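Canteen staff get a say in what the arms do next

7/30/20
By Elisa Cirillo

The washing-up has never had much of a career structure at Favorberg. You started on the trays, you moved to the plates, and if you stuck at it long enough you were trusted with the good knives. As of this summer there is another rung, and it involves telling two robot arms that they have picked up the wrong spoon.

The contract caterer Drusora, which feeds the offices and workshops on the Favorberg estate, has been trying out automated table clearing with the engineering firm Clirkero. The job sounds small. Somebody finishes lunch and leaves a tray with a plate, a fork, a spoon and whatever else they felt like leaving. The arms have to take it apart and put each piece where it belongs, so that a person further down the line doesn't have to.

It is the sort of work that most people can do while thinking about their holidays. For a machine it is a good deal harder. A spoon is a curved mirror, so it looks like whatever happens to be near it. Plates are slippery and have thin rims. Cutlery likes to lie on top of other cutlery.

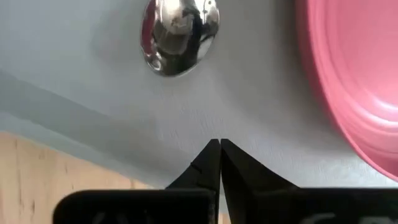 Drusora has been careful to say that no jobs will go during the trial, a sentence which anyone who has worked in catering will read twice, paying particular attention to the last three words. The company has put rather more in writing than usual, though. A note pinned up in the staff room says that hours are guaranteed until the end of September, that anyone moved off clearing keeps their rate, and that time spent training the arms is paid at the supervisor's rate. It is the third of these that has caused the most conversation.

Training, in this case, means showing. A member of the clearing team sits down with an engineer and works through trays in the way they would at the end of a shift, and the software tries to make something of it. According to Clirkero's figures, the team had got through 3,067 trays by the middle of this month. The arms then had a go at 1,261 on their own and asked for help with 316 of them. "Asked for help" is the firm's phrase. The staff say it stopped.

Bontu Beyene has worked in the Favorberg canteen for longer than either of its last two managers, and was one of the first to be sent over. She had expected to be shown a film and given a biscuit. What she got was a long afternoon of being asked why she picks up a fork by the neck and not by the handle, which she had never thought about and now can't stop thinking about.

"I said, because the handle's where the gravy is," she told me. "He wrote it down."

Her other contribution has been to the order of things. The engineers' first plan was to lift the plate before anything else, as the largest object and the easiest to see. The canteen staff thought this was daft. Lift the plate first and anything leaning on it slides, and then you are chasing a teaspoon round a tray. Cutlery first, then crockery, is how it has been done on the estate since before the new building, and it is how the arms have been doing it since the second week.

So there is now a written method for clearing a tray, where before there was only Bontu. It runs to 2 pages. Some of the younger staff have asked for copies, and one has pointed out that it would have been nice to have had it on her first day, when she was handed an apron and pointed at a hatch.

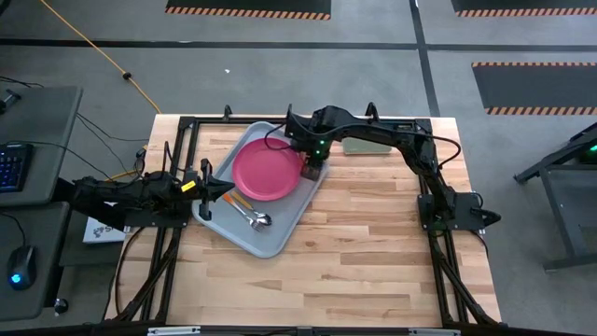 Katia Ferraro is less charmed. She said that she had nothing against the arms, which were at least polite, but that clearing was the one part of the shift when you could have a chat, and she wanted to know where the chat was supposed to go. If two people used to stand at the hatch and now one of them stands there minding a machine, she said, that is a quieter job and a lonelier one, whatever the rate of pay. She also wanted it noted that the machine doesn't wipe down after itself.

It's a fair point, and one that doesn't appear in the project plan, where the word "chat" is not found and the word "throughput" is found a great deal. Drusora's answer is that clearing will be done in pairs for as long as the trial lasts. What comes after has been left for a meeting.

The other complaint is about speed. A good clearer strips a tray in the time it takes to read this sentence. The arms are slower, and on a bad day they are slower in a manner that brings people over to watch, which in turn makes the queue slower too. When the trial was shown to the office tenants in June, there was a small crowd and some applause when a fork went in the right place. The clearing team, who had between them put away a very large number of forks that morning, did not recall any applause.

Clirkero says that pace isn't what it is after at this stage. The aim is for the arms to take the heavy end of the afternoon, when the trays come back in a lump and wrists start to ache. Sore wrists and shoulders are the most common reason for sick leave in the Favorberg kitchens, and the staff are keener on this part of the idea than on any other. If the thing can do the dull half-hour after two o'clock, they say, it is welcome to it.

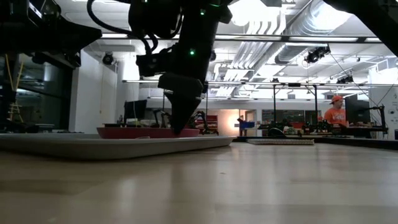

There have been some changes on the human side as well. Tenants have been asked to stop stacking their plates, scrunching napkins into cups and hiding yoghurt lids under the rim, all of which baffle the software. The clearing team has been asking for exactly this for years, on a laminated sign. The new request went out as an email from the estate office with the word "innovation" in the subject line, and compliance has been excellent.

Two of the team will now spend part of each week at Clirkero's workshop, with bus fares covered. The job title took three attempts. "Robot assistant" was turned down flat by the people who would have to wear the badge, on the grounds that it was plainly the other way round. "Handling adviser" was thought to sound like something to do with horses. They have settled on "tray lead", which comes with a small rise and no change of apron.

The next stage adds bowls, which everybody is dreading, and mugs with something still in them. Beyene has been asked to draw up a list of the worst things people leave on trays. She is on her second sheet of paper, and would be glad of suggestions from other sites.

A decision on whether to put arms in the main canteen is due in September. Staff who want to see the trial before then can put their names down at the hatch.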